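Notes on collecting teleop demos for tabletop arms, mostly for people about to budget their first round. 1/8

We run a leader-follower setup on the Dzene rig. Operator moves the small arm, the big arm copies. Joint-space mapping, no force feedback. You learn to watch the fingertips and ignore your own hands. 2/8

Kinesthetic teaching (grab the arm, push it through the motion) is fine for waypoints. It's poor for anything with a camera in the loop - your forearm ends up in every image and the policy learns your sleeve colour. 3/8

Discard the first 10 episodes from any new operator. They're slow, they hesitate at the grasp, and a cloned policy will reproduce the hesitation faithfully. 4/8

The Trellitia set stands at 700 episodes. Target is 2,000. Past more than 1,000 I expect start-pose variety to matter more than volume, so we shuffle the layout between episodes and log the seed. 5/8

Kitchen layout, toy food, mixed dishes: 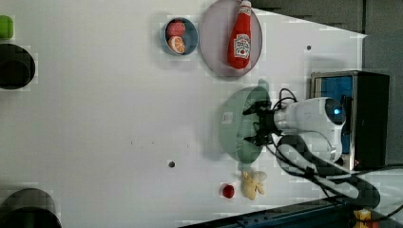
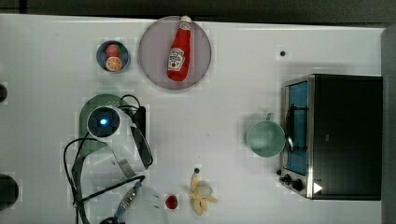 6/8

Label failures, don't delete them. A missed grasp followed by a clean retry is worth keeping whole. A missed grasp followed by the operator swearing and resetting is not. We tag both in Hadik and filter at training time. 7/8

Next job is timestamp alignment. Astar logs joint states and camera streams on separate clocks and the offset drifts over a long session. Currently fixing it in post with a cross-correlation on wrist motion. Hardware sync is budgeted for September. If you've done it on a similar arm, I'd like to see your wiring. 8/8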